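Notas para a palestra – «Coisas que ninguém limpa»
Auditório pequeno da Mevico, 15 de maio de 2025
Duração prevista: meia hora, mais perguntas. Levar água. Não contar a história do elevador.

Slide 1 – Título
Bom dia. Esperar que o pessoal da última fila se sente. Agradecer ao Tùng Lương pelo convite e pela apresentação, que de certeza foi mais longa do que combinámos.
Dizer logo ao que venho: sujidade no local de trabalho. Quem esperava a sessão sobre poupança-reforma está na sala ao lado e ainda vai a tempo. (Pausa. Costuma sair uma pessoa.)

Slide 2 – Quem sou
Breve. Vinte anos a tratar de contratos de limpeza, primeiro na Altmont, depois por conta própria. Já li mais cadernos de encargos do que romances e a prosa não era pior.
Nunca fui microbiologista. Hoje não há placas de Petri, lamento. Falo de panos, de horários e de quem fica com a culpa.

Slide 3 – O que está no contrato
Ler devagar a cláusula típica: «limpeza de superfícies livres e desimpedidas». Repetir «desimpedidas».
Perguntar à sala: quem tem neste momento a secretária desimpedida? Contar até cinco em silêncio. O silêncio faz o trabalho sozinho.
Explicar: a equipa da noite não mexe em papéis, não levanta teclados, não desloca molduras com fotografias dos filhos. Tem instruções para isso, e boas razões para as cumprir. Quem já foi acusado de perder uma fatura que estava debaixo de uma caneca percebe à primeira.
Resultado: a secretária cheia fica com um contorno de pó à volta de cada objeto, como uma planta topográfica.

Slide 4 – O caso Kunden
Edifício de escritórios, 562 postos de trabalho, até 300 ocupados num dia normal. Contrato novo, fornecedor novo, queixas antigas.
A administração pediu-me que descobrisse se a equipa limpava mal. Passei lá duas semanas. A equipa limpava bem. Limpava, aliás, com um brio comovente, as secretárias de quem estava em teletrabalho. As vazias brilhavam. As ocupadas estavam como os donos as deixavam, incluindo uma com um queijo dentro da gaveta. (Não dizer qual departamento. Se insistirem: financeiro.)
Moral para a direção de instalações: andavam a pagar para limpar o que não se sujava.
NOTA: se a Kunden tiver alguém na sala, saltar o queijo.

Slide 5 – De quem é o quê
Aqui costumo abrandar. A ideia central é simples e demora dez minutos a ser aceite.
O chão é da equipa de limpeza. A casa de banho também. Os vidros são de uma terceira empresa que vem em dezembro, quando chove. A copa é de todos, ou seja, é da Lurdes da receção, que nunca se ofereceu.
E depois há a terra de ninguém: telefones, comandos do projetor, auscultadores, teclados, puxadores dos armários, o botão da máquina do café. Tudo o que se agarra com a mão o dia inteiro. O contrato não fala disso e a descrição de funções de cada um também não.
Contar a conversa com Mutua Mosoti, chefe de turno no edifício Lại, a quem perguntei porque não limpavam os comandos das salas de reunião. «Porque da última vez ligámos o projetor às três da manhã e ninguém soube desligá-lo.» Parece-me um argumento sólido.

Slide 6 – O exercício
Pedir à sala que vire ao contrário uma coisa que use todos os dias. Telemóvel não conta, esse anda no bolso e vai-se limpando às calças.
Dar um minuto. Deixar que se riam uns dos outros. Há sempre alguém que vira o bloco de notas e fica desapontado.
Avisar que vou mostrar a parte de baixo de uma coisa destas no ecrã grande e que o almoço é só daqui a uma hora.

Slide 7 – Por baixo
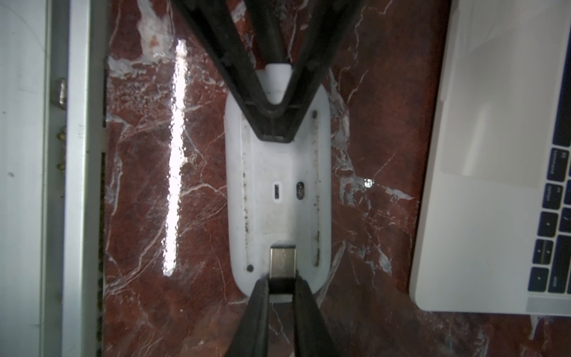

Sujidade escura nas duas calhas da base.

Deixar no ecrã sem falar. Depois, só uma frase: a parte de cima é a que se vê, e é por isso que às vezes se limpa.
Voltar ao contrato. Perguntar em que cláusula caberia isto. «Superfícies livres»? «Equipamento informático, mediante pedido escrito»? Nunca vi o tal pedido escrito. Numa empresa disseram-me que existia um formulário. O formulário estava numa gaveta que também não era limpa.

Slide 8 – O que proponho
Ir depressa, porque a esta altura já estão a olhar para o relógio.
Primeiro: dez minutos pagos, uma vez por mês, para cada um limpar o que agarra. Pagos. Sublinhar. Quando não são pagos chamam-se campanha de sensibilização e dão origem a cartazes.
Segundo: pôr os toalhetes onde as pessoas estão. No edifício Lại havia uma caixa com 700, fechada à chave, no piso -2. Consumo anual: zero. Foi apresentado como poupança.
Terceiro: acrescentar ao contrato uma lista de objetos partilhados, com nome e frequência. Vai custar mais. Dizer isto de caras, que o fornecedor não é parvo e a direção também não devia ser.
Se perguntarem pelo produto: pano de microfibra ligeiramente húmido, aparelho desligado, nada pulverizado diretamente. Não recomendar marcas. Da última vez recomendei uma e ainda recebo o catálogo.

Slide 9 – Perguntas
Prováveis:
– «E a alcatifa?» Responder que a alcatifa merece uma palestra própria e que não serei eu a dá-la.
– «Isto não é responsabilidade do RH?» Sorrir. Passar a palavra ao Tùng.
– «Quanto custa?» Depende do número de postos e da extensão da lista. Oferecer a folha de cálculo por correio eletrónico e apontar o contacto de quem pedir.
– «Faz isso em sua casa?» Dizer que sim. O meu teclado tem migalhas de 2019, mas a pergunta era sobre a casa.

Deixar as folhas com a cláusula revista junto à porta. Devolver o comando do projetor à receção, de preferência limpo.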